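Chapter 2
Solids with Flat Faces

2.1 The Cube

A polyhedron is a solid bounded entirely by flat faces. The cube is the most regular of the common ones: six square faces, twelve edges, and eight vertices, with three faces meeting at every vertex. If the length of one edge is known, every other measurement of the cube follows from it.

For an edge of length a, the surface area is 6a² and the volume is a³. A cube with an edge of 27 mm therefore has a surface area of 4,374 mm² and a volume of 19,683 mm³. Doubling the edge multiplies the area by four and the volume by eight.

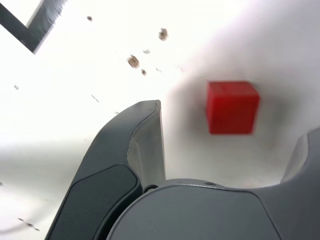 Figure 2.1. A red cube on a white surface. The top face shows as a narrow band; the front face appears larger and darker.

The faces of a cube are congruent, but they seldom look so. The apparent height of the top face depends on the angle of view and shrinks to a line as the eye drops to the level of that face. Manufactured cubes also depart from the ideal in that their edges are often rounded. In this chapter such rounding is ignored unless a radius is given.

Section 2.2 extends these results to the rectangular prism. Before continuing, review the table of units on page 166. Lengths are in millimeters throughout, and volumes are left unrounded until the final step.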